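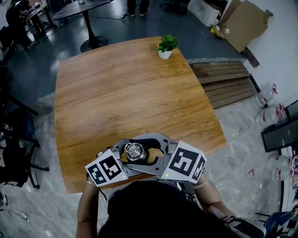
What the Hand-Held Gripper Numbers Leave Out

January 2, 2023

Every few months a new result comes along that is supposed to end the data shortage in robot manipulation. The current favorite is the hand-held gripper. You give a person a claw with tracking markers on it, the person does the chore, and the recorded motion is used to train a policy that later runs on an arm. No arm in the room while you collect, no teleoperation rig, no safety fence. I like the idea. I have spent a good part of the winter reading the Stilell report, which makes the strongest case for it so far, and I like the idea less than I did in August.

The headline is that 695 demonstrations, collected by people holding the gripper, trained a policy that matched one trained on 300 teleoperated demonstrations. The report calls this a win because the hand-held ones were so much cheaper to get. Fine, but look at the sentence again. It took more than twice as much data to reach the same place. Whether that's a bargain depends on what a demonstration costs, and the report counts only the minutes when the gripper is moving. It leaves out calibration. It leaves out the takes thrown away when the tracker lost the markers. Anyone who has worked with printed marker cubes knows how that goes. A wrist turns, a sleeve gets in the way, a shiny tabletop throws light back at the camera, and the pose jumps sideways for half a second. Somebody has to find that half second and decide whether to cut it or smooth it over, and that somebody is paid by the hour.

Then there is the question of who is holding the thing. A person with a gripper in their hands still has a person's shoulders, elbows and sense of balance. They lean in. They shift their feet when a reach gets awkward. The fingers at the end may be the same shape as the robot's, and the report makes a lot of this, but the path those fingers take through the air was chosen by a body that the robot doesn't have. Stilell filters out motions the arm can't follow. How many? I went looking and found one line in an appendix saying the filter was "applied where needed." I would trade the whole introduction for that number.

The tasks bother me too. There are 6 of them, all done on a table, and four are some version of picking up an object and setting it down in another place. A cleared table in a lab is a very kind place to work. I understand starting there, since everyone does, my own group included. What I don't understand is a conclusion that talks about kitchens. The Takis team, whose earlier paper gets one dismissive footnote, at least moved their setup into a second building and reported that success fell by half. It was an unflattering result and it taught me more than the whole Stilell results section.

The people defending the method say that scale will take care of all this. Collect enough, in enough rooms, and the bad poses and odd reaches wash out. Maybe they do. Random errors might. But a tracker that fails whenever the wrist rolls past a certain angle isn't failing at random, and neither is a filter that drops every long reach. You can collect that for a year and end up with a very large data set that has the same hole in it.

The one outside attempt I know of was at Halás, where they rebuilt the gripper from the published drawings and ran 2 of the tasks. One worked about as advertised. The other didn't come close, and the authors' reply was that the finger pads had been made from a different rubber. That may well be true. If so, the rubber belongs in the main text, and probably in the abstract.

I'm not asking for the method to be dropped. We are building a pair of these grippers ourselves, and I expect to use them. I'd like to see the next report give total staff hours per usable demonstration, the share of takes discarded and the reason for each, and one test in a room the authors didn't set up. The Hiselside workshop has asked for the first two from everyone submitting this year. Stilell hasn't said whether it will send them.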